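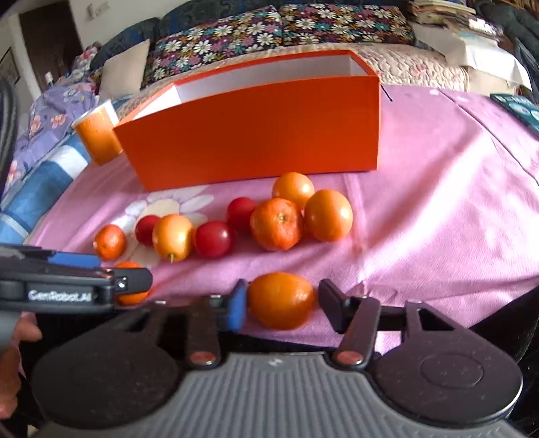 Figure 1. Fruit handling in a furnished room, demonstrated with the hand-held gripper.

3.2 Collecting demonstrations by hand

The demonstrations used in this work were collected with a hand-held gripper and not with a robot arm. The operator holds the tool, moves it to the fruit, closes the fingers, and carries the fruit to its goal. The camera is carried on the tool, so the fingers keep nearly the same place in the view while the room moves behind them. We preferred this set-up after a pilot study, in which two operators drove an arm by remote control and both of them found it tiring to judge the depth of a small round object on a monitor.

All the sessions belong to the Moninside collection, which we recorded in ordinary homes. We asked the residents not to tidy for us. As can be seen in Figure 1, the work surface is covered with cloth, the fruits lie close to each other, and a bed with pillows and blankets is in the background. Such a background is difficult for the policy, but it is also the background that a home robot will meet. The cloth has its own effect: a printed pattern can be mistaken for the border of an object, and a soft cover makes folds when a finger touches it from the side.

The instruction given to the operator was short. One fruit is taken at a time, and it must be released before the next one is approached. The order of the fruits was left free. We did not prescribe a grasp direction either, although most operators came from above and slightly from the near side. When a fruit rolled away, the operator was allowed to follow it and try again, and the whole attempt was kept in the record. Earlier versions of our protocol removed these attempts. We later regretted this, as the trained policy did not know what to do after a first miss.

In total we kept 3,235 demonstrations. Each was cut by hand into three phases, which we call approach, closure and transfer. The border between approach and closure is the first moment when the distance between the fingers begins to decrease and does not increase again before contact. For the border between closure and transfer we used the first upward motion of the tool. Two annotators worked independently on a subset of 187 demonstrations in order to check these rules. Most of the disagreement concerned the second border, where a slow operator lifts and closes at the same time.

3.3 Grasp width and the shape of the fruit

Round fruit is a useful test for parallel grasping, and it is less simple than it looks. If the fingers meet the fruit above its widest part, it is pushed down and out of the grasp. If they meet it below, the tips may touch the table first. A human operator corrects this with a small movement of the wrist, usually without noticing it. Our aim was to keep this correction in the data, so we applied only light smoothing to the tool path. 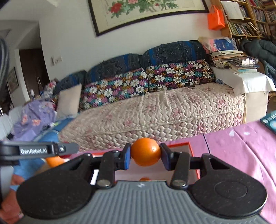
The width between the fingers was stored together with the tool pose at every time step. For an orange held between the two pads, the width after closure gives a fair estimate of the diameter at the contact points, and we used it as an extra training signal. For soft fruit the same value is less reliable, as the operator may continue to squeeze after contact. We therefore gave the signal a lower weight for plums than for citrus fruit. The colour of the fruit was never given to the policy as a label.

The policy, named Halora, receives the camera view and the last finger width, and it predicts the next short piece of tool motion. Training was done in the Isa software of our laboratory, with the image encoder frozen for the first 80 epochs and released afterwards. For the comparison we trained a second model on the remote-control data only. The two sets differ in size, and for this reason we also report a version of Halora trained on a reduced set of 100 demonstrations, which equals the number we have from remote control.

3.4 Transfer to the arm

The robot carries the same fingers as the hand-held tool, mounted at the same distance from the camera. This matters more than we expected. In a preliminary test, a difference in the mounting angle was enough for the arm to arrive beside the fruit and close on nothing. We now follow the Vasić procedure before every session: the fingers are closed on a block of known width, and the position of both tips in the camera view is compared with the stored one. If they do not agree, the mount is loosened and the check is repeated.

A limit of the approach is speed. The human hand can turn faster than the joints of our arm, and some demonstrated paths cannot be followed in their original timing. We stretched the time of these paths and left their shape unchanged. The effect of this choice on the release of the fruit is examined in Section 4.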